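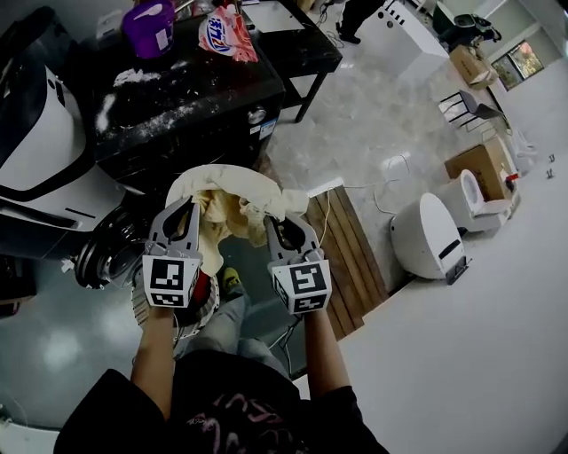
September 25, 2020

Shrinkage again. Reiko Aoki's note from May says the Griltska cotton loses 2 percent in length after the first wash and then holds steady. I don't believe the second half of that. She measured after two washes and stopped, which tells me what it did twice.

Cut 16 swatches this morning, all from the same end of the bolt, and stitched the marks in red thread because the laundry pen wandered last time. Half are going through warm, half cold, everything line dried. Amedeo Gentile wants a tumble-dried set as well. Fine, but he can cut it himself.

The Wevton detergent leaflet claims it "relaxes the fiber." No idea what that means, and I doubt the person who wrote it had one either. Using it anyway so our numbers can be set next to Reiko's.

First wash, warm set: lengthwise loss is close to what she got. Widthwise is all over the place. One swatch came out wider than it went in, and I suspect my ironing. Pulled it, pressed it again without steam, got a different answer. So the pressing step is worth as much as the thing we're trying to measure - not encouraging.

Amedeo says the loom-state width was 82 cm and I should work from that. Where did he get it? The Sakamoto invoice gives no width at all. Leaving it out until someone puts a tape on an unwashed piece.

To do:
Flat drying, no iron, measure under the glass plate
Ask Emano whether the bolt was pre-washed (they said no, but they also said no about the last one)
Third wash before anybody writes "stable" on the card again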